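Ticket 121 - Zinmont room, table not cleared
Opened 3 September 2018, Mohsin Zaidi

Levine has the room at 2. Stuff still all over the big white table, magnets, remote, black case. Need it clear.
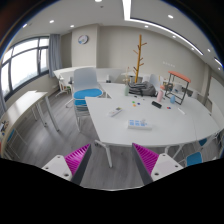
Where do the magnets go?
Back on the whiteboard rail, all of them, not in the drawer.

Update: asked Rengifo abt the power strip. Stays on the table, don't unplug anything. Vases stay too.
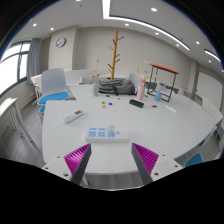

Power strip and remote, Zinmont table

Still to do:
1. Remote back in its wall holder. Check the batterys.

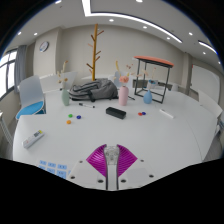 2. Markers in the tray, toss dead ones.
3. Backpack to Grisilow desk if not claimed by 6.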